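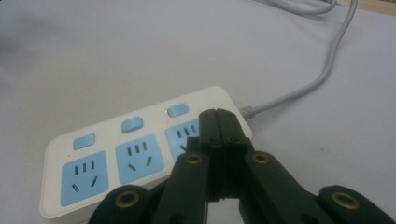

Floarea Cârstea wrote to us, after reading an early draft, that a comparison of hand-held grippers which only reports grasps is leaving out half the story, and that she would much prefer to know what the camera can still see while the grasp is going on. Her note arrived at a time when we were rather pleased with our grasp tables, and it took us a little while to come round to it. We did come round, and this section is the result.

4.2 Self-occlusion by the fingers

The camera in our set-up travels with the tool, so the fingers are always somewhere in the view. With a small object on a plain table this is a mild nuisance. With an object whose useful parts are small and close together, such as a power strip with its sockets and switches, it can decide whether a controller has anything to work with at all. We therefore looked at two finger sets, the Bekar and the Pluvlow, and asked a plain question of every view: is the part we are aiming for visible or hidden?

We gathered 2,983 views over 28 short sessions. Of these we set aside the ones with motion blur, and Horațiu Oprea and Sinan Karaca then marked the remaining 1,895 by hand, each working through the whole lot without seeing the other's answers. Where they disagreed, the view went to Hashini Haque, whose decision we took as final. We had hoped at first to leave the marking to software, but our early attempts kept mistaking the dark slots of a socket for screw holes in the fingers, and we gave that up without much regret.

Closed jaws are the simpler case to describe. The two fingers come together into one upright block in the middle of the view, and whatever lies directly behind that block is lost. The loss is fairly narrow, though, and easy to predict, as the block keeps its place in the view however the tool is moved. A person steering the tool soon learns to come in a little to one side.
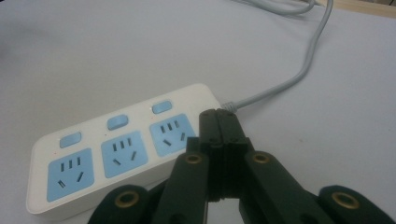 Figure 6. Jaws closed. The block formed by the two fingers hides part of the rightmost socket panel; the other two panels are in clear view.

Open jaws behave quite differently, and we confess we had expected them to be better in every way. They do clear the middle, and a target that falls between the pads can be seen very nicely. The pads themselves, however, are broad when they stand apart, and each now covers a patch of its own. A socket or switch just beside the target may vanish behind a pad, and this matters a good deal if the controller counts along the row to work out which one it has reached. Marius Bălan ran into this with the Skovance controller, which lost its place in the row more often with the jaws open than with them closed, and he spent a patient fortnight in September finding out why. 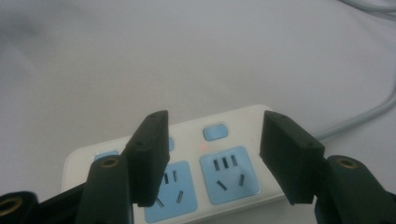

Figure 7. Jaws open, with one socket panel and its switch visible between the finger pads. The red indicator light can also be seen; the neighbouring panel is partly covered by the left pad.

We drew 600 views from the marked set, divided evenly between the two finger sets, for the controller trials in Section 4.3. The draw was made before any of the trials were run, and we kept to it even when a few of the views proved awkward. Readers who would like to repeat the work should note that camera tilt matters more than we had supposed. Grecu mounts can slip a little after repeated tightening, and we would suggest checking the tilt at the start of each session, as we did from the ninth session onwards. The eight sessions before that are kept in the set but marked separately, and leaving them out does not change the order of the two finger sets.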